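Flarkodo 电气有限公司因生产扩充，现面向社会招聘中压配电设备装配与试验人员。公司主要生产户外真空断路器、隔离开关、避雷器和配电变压器附件，产品供应国内县级电网及部分海外客户。本次招聘岗位均在 Hegarty 厂区，签订正式劳动合同，不通过劳务派遣。

发布日期：2023年5月3日

## 一、招聘岗位

| 岗位 | 人数 | 班制 | 所属车间 |
|---|---|---|---|
| 隔离开关装配工 | 20 | 两班倒 | 一车间 |
| 出厂试验员 | 4 | 长白班 | 试验站 |
| 现场安装与售后技术员 | 6 | 长白班，需出差 | 服务部 |
| 来料检验员 | 2 | 长白班 | 质量部 |

## 二、岗位职责与要求

### 1. 隔离开关装配工

主要工作：

- 按装配图和工艺卡完成底座、支柱绝缘子、导电闸刀和操动机构的组装；
- 调整触头接触压力和三相同期，填写装配记录；
- 用力矩扳手紧固导电回路螺栓，并做紧固标记；
- 配合试验站处理返工件。

要求：

- 初中及以上学历，年满18周岁；
- 能看懂一般机械装配图，会用卡尺、塞尺；
- 有高低压开关柜、变压器或电机装配经验者优先，没有经验的可从学徒工做起，学徒期两个月；
- 能适应夜班，能搬运较重的瓷件和金属件。

学徒期内由班组长指定师傅带教，期满考核内容为独立装配一组单极隔离开关并调整合格。考核不通过的，可以申请补考一次。

### 2. 出厂试验员

主要工作：

- 负责工频耐压、回路电阻测量、机械特性和机械操作试验；
- 出具试验报告，对不合格项开具返工单；
- 试验设备的日常点检、送检和台账管理；
- 客户到厂验收时，在场操作设备并提供原始记录。

要求：

- 中专及以上学历，电气、电力系统、机电一体化等相关专业；
- 持有效高压电工作业证，或入职后三个月内取得，培训费和考试费由公司承担；
- 熟悉 Clistum 试验管理系统的优先，不熟悉的由公司培训；
- 字迹清楚，记录及时，不代签、不补签。

试验站实行双人作业，任何人不得单独升压。能否遵守这一条，是该岗位试用期考核的首要内容。

### 3. 现场安装与售后技术员

主要工作：

- 到用户变电站、配电房和线路现场指导安装与调试；
- 处理机构卡涩、触头发热、辅助开关接触不良等常见故障；
- 填写现场服务单，带回损坏零件并写明更换原因；
- 对用户运行人员做简单的操作和维护讲解。

要求：

- 高中或中专及以上学历，两年以上电气设备安装、检修或调试经验；
- 持低压或高压电工作业证，持登高作业证者优先；
- 有 C1 及以上驾驶证，能独立驾车；
- 能接受每月12天左右的出差，雨季和迎峰度夏期间出差会更多；
- 有基本的书面表达能力，服务单要让没到现场的人看得懂。

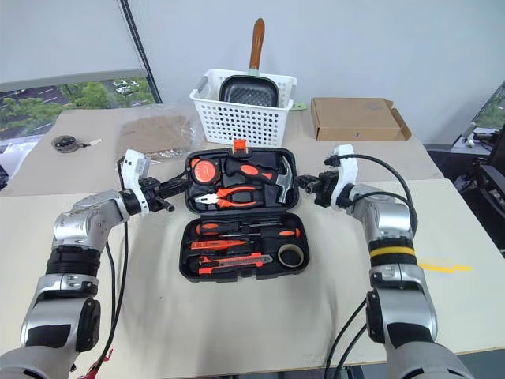 *带橙黑色手柄的手动工具与工具箱*

售后技术员的绝缘手套、绝缘靴、验电器和接地线由公司统一配发，按周期送检，过期器具不得带到现场。个人不需要自备工具，习惯使用自己的工具也可以，但须先交安全员检查登记。

### 4. 来料检验员

主要工作：

- 对铜排、铸铝件、镀锌底座、绝缘子和标准件做进厂检验；
- 测量镀层厚度和关键尺寸，抽检瓷件外观；
- 与采购部一起处理不合格来料，跟踪供应商整改。

要求：

- 中专及以上学历，会使用涂层测厚仪、硬度计和常用量具；
- 了解抽样检验的基本方法；
- 会用电子表格做统计；
- 有金属件或绝缘件检验经验者优先。

## 三、工资与待遇

1. 装配工实行基本工资加计件，学徒期内按固定工资发放，不计件。
2. 试验员、检验员实行月薪制，按技能等级定级，每年评定一次。
3. 售后技术员实行月薪加出差补助，补助每天122元，住宿和交通费凭票据另行报销。
4. 夜班补贴每班68元，与当月工资一起发放。
5. 全勤奖每月400元，婚假、丧假、产假和工伤假期间不扣全勤。
6. 自入职当月起缴纳五险，转正后缴纳住房公积金。
7. 厂区有食堂，工作日提供午餐，夜班提供夜餐。
8. 外地员工可申请宿舍，四人间，有空调和热水，水电费按表分摊。
9. 每年安排一次职业健康检查，接触粉尘和噪声的岗位按规定增加项目。

工资于每月15日发放，遇节假日提前。试用期工资标准在录用通知书中写明，请在签字前看清楚。

## 四、工作时间

装配工白班为8:00至16:30，夜班为16:30至次日1:00，每两周轮换一次，中间各有半小时用餐时间。长白班为8:30至17:30，中午休息一小时。每周休息一天半，周六下午和周日不上班。因订单需要安排加班的，由车间提前一天通知，按国家规定支付加班工资。

## 五、报名方式

应聘者请准备以下材料：

- 个人简历一份，写明做过的产品和具体工序；
- 身份证复印件；
- 学历证书、电工作业证等相关证件复印件；
- 应聘售后技术员的，另附驾驶证复印件。

材料可以直接送到 Hegarty 厂区东门人事办公室，也可以寄到同一地址，信封上注明应聘岗位。工作日上午9:00至11:30、下午14:00至16:30接待现场报名。在职员工推荐的，请在简历右上角写上推荐人姓名和工号。

报名截止到6月9日。公司收到材料后一周内电话通知面试，未接到通知的，材料可自行取回，不取回的由人事办公室统一销毁。

## 六、面试与录用

装配工面试包括识图和实际操作两项。识图用的是一张底座装配图，要求说出主要尺寸和零件名称；实际操作是按要求紧固一组螺栓并测量间隙。两项合计一小时以内，工具和手套由车间提供，请穿长裤和不露脚趾的鞋。

试验员和售后技术员先笔试，后面谈。笔试内容为电工基础、安全规程和常见开关设备结构，闭卷，时间90分钟。售后技术员面谈时会给出一张真实的故障服务单，请应聘者说明自己的检查顺序。

检验员面试为量具实操和面谈。

面谈由用人部门和人事办公室共同进行，试验员和售后技术员的面谈由技术服务主管 Temitope Iyamu 主持。录用前须到指定医院体检，体检合格者费用由公司报销。色觉异常者不能从事试验和二次接线工作，可以应聘其他岗位。

首批录用人员计划于6月下旬报到，报到后参加三天的入厂安全教育，考试合格后分到班组。入厂教育期间按正常出勤计发工资。

## 七、其他说明

- 公司招聘不收取报名费、服装费、押金或任何其他费用，也不扣押证件原件。
- 原 Fendus 开关厂的员工应聘同类岗位，凭劳动合同或社保记录可以免学徒期，直接参加技能考核定级。
- 售后技术员录用后先在一车间和试验站各实习两周，再随老技术员出差，第一个月不单独派单。
- 同一人最多可以报两个岗位，请在简历上注明先后顺序。
- 退役军人在同等条件下优先录用。

Flarkodo 电气有限公司人事办公室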